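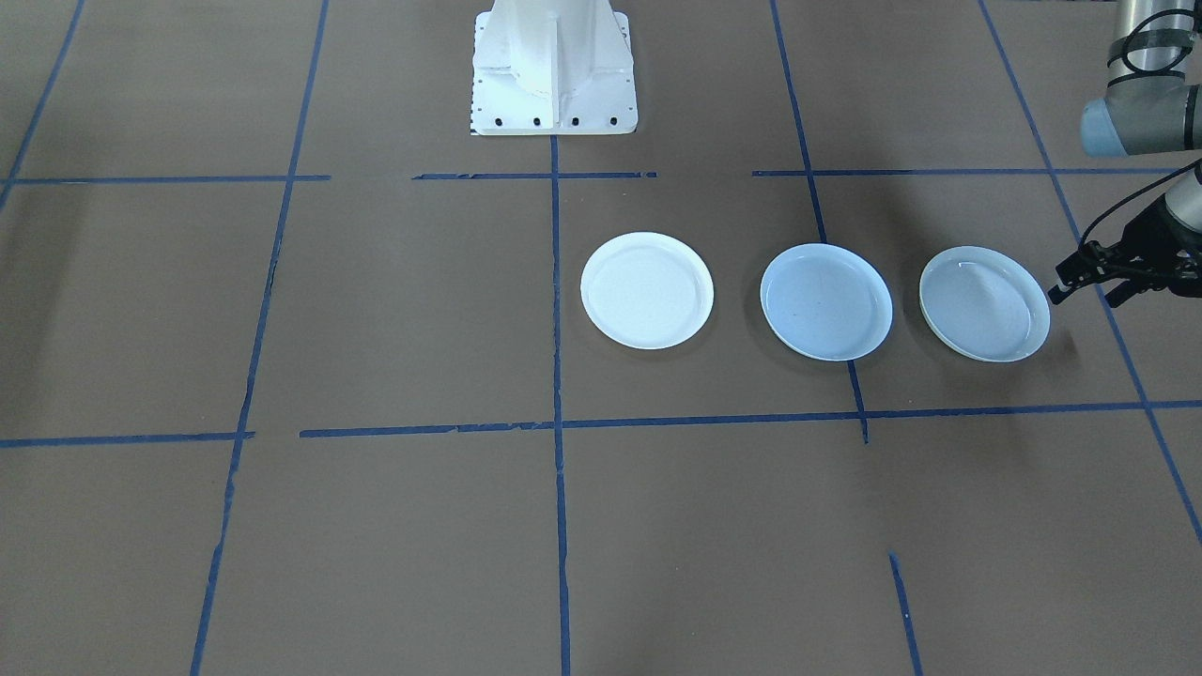 Plundurard two-arm plate station

I run the canteen side at Stoller, and we've had the Plundurard in our wash-up room since September, so Awan asked me to write this page for them instead of someone from sales. Fine by me!

It handles plates. Ours are plain round white ones, and it sets them out in a row and stacks them for the shelves. You get 2 arms on fixed stands, a gripper with two black fingers, and a work surface you mark out yourself. We did ours in blue tape (a bit ragged by now, I keep meaning to redo it) and it gives my lot a quick way of saying which square they mean.

What's changed for us? Well, there are eight of us on the shift and we all still have jobs, which was the first thing everybody asked. Stacking used to go to whoever came in last, and wrists suffered for it. Now we take turns minding the station, and the rest of us get more time out front — I'd forgotten how much I like serving. Not everyone was keen. A couple of the team still find it slow, and they're right, it is slower than a person in a hurry.

Training took 16 hours, split over several mornings. Bowls need a different set of fingers, sold separately, and I wish they'd been in the box.

Supplied by Awan from the Plostden depot. Spare fingers and stand bolts are kept in stock there. Ring before you visit, as the demo room gets booked up.

Page updated 20 February 2026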